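# The Cabinet Everybody Owns

Every office has one, and it is usually black.
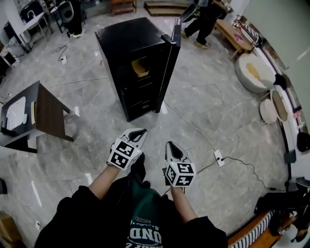 Get rid of it and you'll only buy another one in November, according to a reader in Pillcombe, who wrote in after our last piece on office clutter and seemed to be speaking from experience. The letter went on for two pages. It covered a dispute over a hole punch, the question of who had the key, and a drawer that had been stuck since a previous lease. It was the best mail we've had all year.

The reader is right about the cabinet. I've worked in seven offices, and each came with a tall storage cabinet that predated the people in it. Mine at present has a door on top, drawers at the bottom, and a top surface with the scuffs of a thing that has been used as a shelf, a standing desk and, one bad spring, a place to eat soup. The door swings wide. When it's open you can't get past on that side, so people have learned to go around.

Behind the door is a light wooden tray, or possibly a box; I call it a tray. I'd like to tell you what it is for. It has a pleasant tan interior and sits in the upper compartment with the calm of an object that knows it won't be asked to move. Trays are the great fraud of home and office organization. You buy one to hold the small things, and then the small things have a place to breed. A tray with three pens in it on the first of the month will have thirteen by the end, and two of them will work.

Drawers are worse, being closed. An open shelf at least has the decency to embarrass you. A drawer will keep a dead calculator for a decade and never say a word. I once spent an afternoon emptying a stack of them at a small firm called Laller, which was moving across town and had budgeted 30 minutes for the job. We found 22 phone chargers. Not one of them fitted a phone belonging to anyone in the building. We found a birthday card, signed by the entire staff and never delivered, for someone who had since retired. There was also a bag of rubber bands that had fused into a single rubber object, and this went to the new office along with everything else.

I tell that story a lot, and people always ask about the card. It was mailed. She sent back a thank-you note, and somebody put it in a drawer.

The tidying business has its answers, of course. Agbayani, whose storage catalog lands on my desk whether I want it or not, lists 2,757 products for putting other products into. I have read it cover to cover on a train. There are boxes for cables and boxes for the boxes the cables came in. There's a divider that divides a divider. The photographs show white rooms where a single pencil lies at a slight angle, and I've come to think of that pencil as a very successful actor.

I did buy something from a rival outfit, Gukex, which sells a cabinet insert meant to turn one compartment into four. It took most of a morning to assemble and came with a bag of spare screws. The spare screws went in the tray.

What has helped, a little, is looking at the floor. Cabinets get all the blame, but the floor is where an office shows its habits. Ours is gray marble-patterned tile, very forgiving of dust and very good at making anything set down on it seem intentional. A low wooden thing, half stool and half crate, has stood behind the cabinet so long that I think of the two as a couple. A small white appliance keeps to the wall. The outlet box sits out on the tiles with a thin black cable curling away from it, and after enough months you step over a cable like that with your mind on lunch.

Then there are the flat surfaces. The little dark table with the angled metal legs is the first thing you reach on your way to the cabinet, so it collects whatever was headed there and lost heart. A white sheet of something will lie on it for a week. It's almost put away. Most of the mess in any room is almost put away, and I'd guess the average office could be cleared by walking everything another four steps.

I tried this. One evening, a little after six, I carried each stray item the rest of the way to where it was supposed to live, and it went well until I reached the cabinet and had to open a drawer. I closed it again and went home.

My second attempt was smaller. One drawer, one trash bag, no reading of old paperwork. The reading is what gets you. There is no document so dull that it can't hold a person's attention when the alternative is sorting batteries. I got through the top drawer before my coffee was cold and found, in order, a tape measure I'd replaced twice, a stapler with no spring, and the instructions for a fax machine. I kept the tape measure. I kept the instructions too, for a day, and then I was strong.

The second drawer held 400 business cards with the old address on them, in a box that had never been opened. They make decent bookmarks. I've put some by the door with a note inviting people to help themselves, and so far the pile has grown by a glove.

As for the reader in Pillcombe, the letter had a postscript. The stuck drawer finally opened over the summer, when two people leaned on the cabinet at once during a fire drill. Inside was the key.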